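3.2 Schreibaufgaben und Auswertung

Die Stichprobe umfasst 279 Schülerinnen und Schüler der Jahrgangsstufen drei und vier, deren Familiensprache nicht oder nicht ausschließlich Deutsch ist. Erhoben wurde an den Grundschulen in Brodau im Juni, jeweils in den ersten beiden Unterrichtsstunden. Jedes Kind bearbeitete eine Bildbeschreibung und eine Vorgangsbeschreibung in deutscher Sprache; eine Teilgruppe von 200 Kindern verfasste die Vorgangsbeschreibung zusätzlich in der Familiensprache. Die Arbeitsgedächtnisspanne wurde vorab mit dem Verfahren Plikska bestimmt, die Inhibition mit einer verkürzten Fassung der Hokine-Aufgabe.

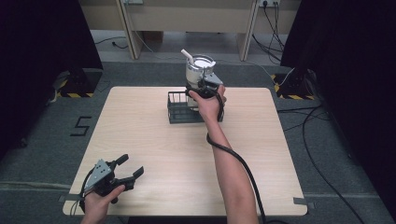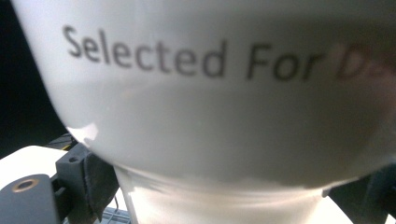
Abb. 2: Trinkgefäße; erstes Bild: Metallbecher mit Trinkhalm, zweites Bild: weiße Tasse mit Aufschrift.

Für die Kodierung der Nominalgruppen wurde zwischen Grundwort, Bestimmungswort und attributiver Erweiterung unterschieden. Als Grundwort galt jedes Substantiv, das den Gegenstand allein hinreichend bezeichnet. Bei Gefäßbezeichnungen ist die Abgrenzung im Deutschen uneinheitlich: Ein Metallgefäß wie im ersten Bild der Abb. 2 wurde als »Becher« (Grundwort), »Metallbecher« (Kompositum) oder »Becher aus Metall« (Erweiterung) gewertet, wobei die beiden letzten Formen denselben Punktwert erhielten. Nennungen aus der Familiensprache innerhalb des deutschen Textes gingen als lexikalisch korrekt ein, sofern sie sich eindeutig zuordnen ließen.

Die Texte wurden von zwei geschulten Personen unabhängig kodiert. Abweichungen im Bereich der Komposita wurden anhand des Kodierhandbuchs in der Fassung vom 20. September entschieden; verbleibende Fälle gingen als fehlend in die Analyse ein. Texte mit mehr als 400 Wörtern wurden an dieser Grenze abgeschnitten, um die Vergleichbarkeit der Type-Token-Relation zu sichern. Die Schätzung der Pfadmodelle erfolgte in Tuhiwai unter Berücksichtigung der Klassenzugehörigkeit als Clustervariable.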